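Draltadell Diary: Last Day of February

2/28/21

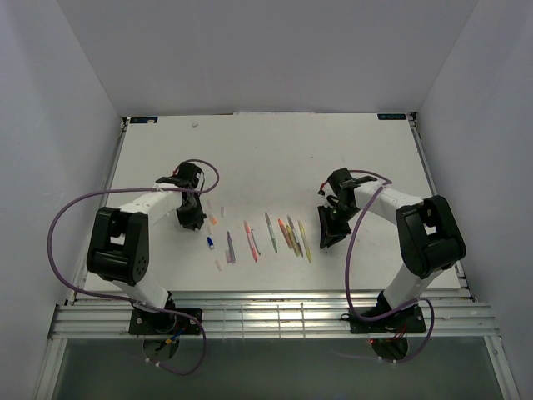
Report cards are finished. I sent the last of the comments at lunchtime and then shut the laptop and went out to shovel the steps, and by the time I came back in there were already replies from parents. Most of them were about the reading drive and hardly any were about the report cards.

The drive started at the beginning of the month and closes at spring break. The goal for the whole school is 3000 books. As of this morning the count was 1223. That is well behind where it should be with half the time gone, and the lower grades have done most of the reading. The kindergarten and first grade families log every picture book they open, sometimes the same one several nights in a row, and I have been letting those count. If a child wants the same book about a duck four nights running then that child is reading.

The middle grades are where it falls off. My own fifth graders are reading, I know they are, because they bring the books up in class, but they don't write anything down. I asked on the morning call who had finished a book that week and a lot of hands went up. Then I looked at the log and there were two entries from that group. So it is a record-keeping problem as much as anything.

Part of the blame goes to Funel, the site we use for the logs. It wants a parent to sign in first and then switch over to the child, and it signs everyone out after a few minutes. On a phone the button for adding a book is hidden under the menu. I wrote to them in October when we used it for the pumpkin decorating sign-up and had the same complaints, and got a form reply. I have written again. In the meantime I am going to hand out paper logs and type them in myself. I made the sheet this afternoon. It has the title, the author, pages if they feel like it, and a line for a grown-up's initials. I left off the box for "what I learned from this book" that was on the old one. It made the second graders cry.

Called Brastura to ask about printing the sheets on card stock so they survive a backpack. They can do it by midweek. The woman on the phone remembered our calendar order from last year, the one with the two Novembers, and was nice about it. I also asked for a price on bookmarks. They would be for everyone who turns in a sheet, no minimum. The price was fine so I said yes to both. I have to remember to send the artwork tonight. The bookmark is one of the third grader's drawings, a whale with a lamp, and I scanned it on Friday's setting by mistake so it came out gray. Scan again.

(Crossed out "Friday's setting" in my head just now. It's the setting we use for the Friday folder, black and white. It's been called that so long that I forget it makes no sense.)

The other thing that has to be settled this week is the closing evening. In a regular year we would have everyone in Weerakoon Hall with blankets and pillows on the floor, every grade together, and the eighth graders would read out loud to the little ones. The hall is holding 30 people at the moment and that is with the side doors open. It is still too cold for side doors. I went over there on my way home this past week and stood in it for a while trying to picture how it would go, and I don't think it goes. Even split up by grade it would be an evening of people sitting far apart in coats.

What I would like to do is have it outside, in the parking lot, in cars. The idea came from one of the second grade mothers who said her church had done its Christmas concert that way. We would use the small radio transmitter the music room has and the readers would stand on the loading dock under the light. Families park facing the dock and tune in. The lot holds 60 cars if the buses are moved to the street. I measured it out on foot, walking the rows, and then checked against the plan in the office, and the plan agreed with me, so I trust it.

What I don't know yet:

Whether the transmitter reaches the far row by the fence. I can test that with my own car.

Whether the buses can go on the street overnight. The principal is asking the town.

What we do if it rains. Cars are dry but the readers aren't, and the dock roof only goes out a little way. A canopy maybe.

Whether the eighth graders will do it. They liked reading to the small ones on the floor, with somebody leaning on their arm. Reading into a microphone at a parking lot is a different thing to ask of a thirteen-year-old. I plan to bring it up with them and see who looks interested before I ask anyone by name.

I'd also like at least some of the reading to be in the languages the families speak at home. We did that the year before last, just a few pages in each, and some of the grandparents came who never come to anything. I had a grandmother come up to me afterward and talk for a long time and I understood none of it, and her grandson stood there and translated it as "she says it was good." I would like her to come again. She could stay in the car with the heat on, which may suit her better than the floor did.

For hot chocolate the rule is still sealed drinks only, so that's out, unless we give people packets to take home. Packets in a bag with the bookmark. That would work and it's cheap. Put the bags on the windshield when they drive in.

Talked to my sister in the evening. She teaches at a bigger school upstate and they have dropped all their spring events, every one, and she said it in a flat way, like reading a list. She asked why I was bothering with a parking lot. I said I didn't think it was much bother. After we hung up I thought it was probably quite a lot of bother, but I would still sooner do it. The children have been very good this year about things being taken away. The fifth graders have had no overnight trip and no spring play, and they found out about the play from an email I had to send. They wrote back polite little messages. I'd have liked it better if one of them had complained.

In class we are on chapter nine of the read-aloud. I do it at the end of the day for the ones in the room and the ones at home at the same time, with the laptop on a stack of atlases so the home group can see the book. The sound is better since I stopped walking around. One boy at home has his dog on the couch with him each day, and the dog has learned the chime that means the call is starting and gets up there first. The others say hello to the dog before they say hello to me.

We lost a day in the second week to snow and another morning to the boiler, so chapter nine should have been chapter twelve. It doesn't matter. I skipped the long part about the harbor and they caught me. One of the girls has her own copy and was following along, and she put up her hand and said, "You left out two pages." So I went back and read about the harbor. It was better than I remembered.

The library is another job. We have been letting classes order books by slip, and a cart goes around, and the returned books sit in bins for several days before they can be shelved. The bins have gotten ahead of the shelving. I went in early twice this week and did as much as I could before the bell, mostly the easy readers, and there is a whole bin of graphic novels still waiting that the sixth grade has been asking for. If those went back out, the count would go up by itself. That's probably the first thing to do, before the paper sheets or anything else. I'll go in early again.

Money is all right. The book fair didn't happen in the fall, so there is nothing from that, but the hall rental we would usually pay for the closing evening isn't being spent, and that covers the printing with some left over. I'd like to put what's left into new copies for the fourth grade shelf. Their set of the river book has lost so many covers that they pick by page one now.

Things for the coming week, so I stop turning them over:

Artwork to Brastura tonight. Rescan the whale.
Graphic novels back on the cart.
Test the transmitter from the fence row, after dismissal so the lot's empty.
Letter to families about the paper logs. Keep it to one page. Get it translated before it goes out, not after like last time.
Ask the eighth grade.
Find out who has the canopy. It was in the gym closet and now there are desks in the gym closet.
Funel, if they answer.

It got up above freezing today and the icicles on the back gutter came down while I was on the phone, all together, with a noise like a dropped tray. The steps are clear now. There's a strip of grass showing by the garage, flat and brown. I had soup and the end of the bread and did the scan over again, and the whale came out blue this time, with the lamp a good yellow. Sent it at 9:40. I still have chapter ten to read through before tomorrow, since there's a storm in it and I want to get the names of the sails right.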